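FOR IMMEDIATE RELEASE - December

Zodlow Opens Doors of Former Ayala Hotel to Renters Priced Out of Jurnby

Press contact: Hawi Tsegaye, Zodlow Housing Trust, press desk open until 5 p.m.

JURNBY - Zodlow Housing Trust today got the keys to the former Ayala Hotel on Canal Street. Empty for 12 years. The trust will turn the building into 70 rent-capped apartments for people who work in Jurnby and can't afford to live there anymore.

Work starts this month. First tenants expected before next winter.

The Ayala closed after its last owner went under and has been sold twice since, both times to buyers who never filed a building plan. Roof sound. Plumbing not. The trust's surveyors went through the place top to bottom in the fall and say the frame, the stairwells and most of the windows can stay.

"I walked past that building every morning for years on my way to the bus and every morning it was dark," said Charito Sebastian, director of Zodlow. "We have families paying for motel rooms by the week two blocks away. It made no sense to me then and it makes no sense now."

Rents will be capped at 70 percent of the going rate in the neighborhood, with the cap written into the deed. A later sale won't lift it. Leases run two years at a time and renew automatically unless the tenant says otherwise. No application fee. No credit score cutoff, though applicants will be asked for proof of income or benefits.

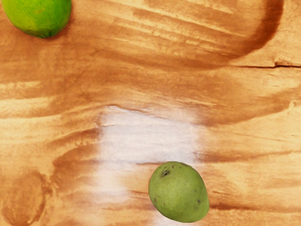

The waiting list opened last month, and 2000 households signed up. That number is why the trust is holding a public drawing and not going first come, first served. Sign-up was run out of the Jurnby Market Hall, at the tables next to the produce stalls, and it'll be there again for the second round, which is also where the housing desk will be taking questions over bread, soup and whatever the stalls send across. A lime on a wooden tabletop is about as fancy as the catering gets. Bring your paperwork, or come without it and staff will tell you what you need.

Who can apply: anyone who has lived or worked in Jurnby for at least 12 months. Students count. People staying with friends or relatives count, and so do people in shelters, they can use the shelter's address or the trust's own. Households on the list already do NOT need to sign up again. Please don't, it slows everything down.

How the building will be split up. Smallest units are studios on the upper floors, in what used to be the single rooms, knocked together in pairs. One and two bedroom apartments on the middle floors. Larger family apartments at the back, facing the courtyard, away from the traffic. Ground floor has step-free units plus a laundry room and a shared kitchen that can be booked for birthdays and such. The old ballroom stays a ballroom for now. Ideas welcome.

Architect Wendelin Stöckli, who is leading the conversion, said the hotel layout helped more than it hurt.

"Every room already has water and a window," Stöckli said. "With an office block you spend half your money getting pipes to where people want to wash. Here the pipes are in the right place, they are only very old."

All of the pipes will be replaced. So will the boiler, the wiring and both elevators. The front sign will be taken down, cleaned and put back up. Several neighbors wrote in asking for that.

Money. The project is paid for by a long-term loan from Nenia, the regional lender, along with a city grant and the trust's own reserves. The city grant was approved in council after two long sessions and a fair bit of shouting. Loan repayments come out of rents. Full budget will be posted at the trust's office and on the notice board by the Canal Street entrance, page by page, including the parts that went over.

Elspeth Jardine, lending manager at Nenia, said the lender had turned down earlier plans for the same address.

"Those were plans to hold the building and wait," Jardine said. "This one has people living in it. We looked hard at the repair costs and we were comfortable."

Not everyone on Canal Street is happy. The trust held an open evening for neighbors and the main worries were parking, noise during the works and what happens to the pigeons. On parking: the hotel's lot reopens, with spaces for residents and a strip for deliveries. On noise: drilling and demolition will be kept to between 8 a.m. and 4 p.m., no weekends. On the pigeons, a contractor has been called and will report back.

Pilar Arancibia rents on the same street and chairs the Canal Street Tenants' Group, which has pushed for the Ayala to be reopened.

"We wrote letters. We hung bedsheets out the windows with paint on them," Arancibia said. "I had a man from the last owner tell me to my face that the building was worth more with no one in it. So yes, I'll be there when they take the boards off, and I'm bringing my mother."

The boards come off the ground floor windows first. Local school students painted them a few years back and the trust has agreed to keep the panels. They'll be hung inside the lobby once the plaster is dry. Anyone who painted one and wants it back shoud get in touch before the works begin.

What the trust is asking of the city next: a register of every large building in Jurnby that has stood empty for more than a year, with the owner's name on it, open to the public. At the moment residents have to file a request for each address and wait up to 90 days for an answer. Zodlow filed for several. Some answers still havent arrived.

KEY POINTS FOR EDITORS

Former Ayala Hotel, Canal Street, Jurnby
70 apartments, studio to family size
Rents capped at 70 percent of neighborhood rate, cap in the deed
Allocation by public drawing, held at the Market Hall, 12 noon, date to be posted
Winners contacted by letter and phone. The trust will never ask for money up front

ABOUT ZODLOW

Zodlow Housing Trust is a nonprofit landlord based in Jurnby. It buys and repairs empty buildings and rents them out at capped rates.

Interviews with Charito Sebastian and Wendelin Stöckli can be arranged through Hawi Tsegaye at the press desk. Site visits possible, mornings only, sturdy shoes please. Hard hats supplied.

ENDS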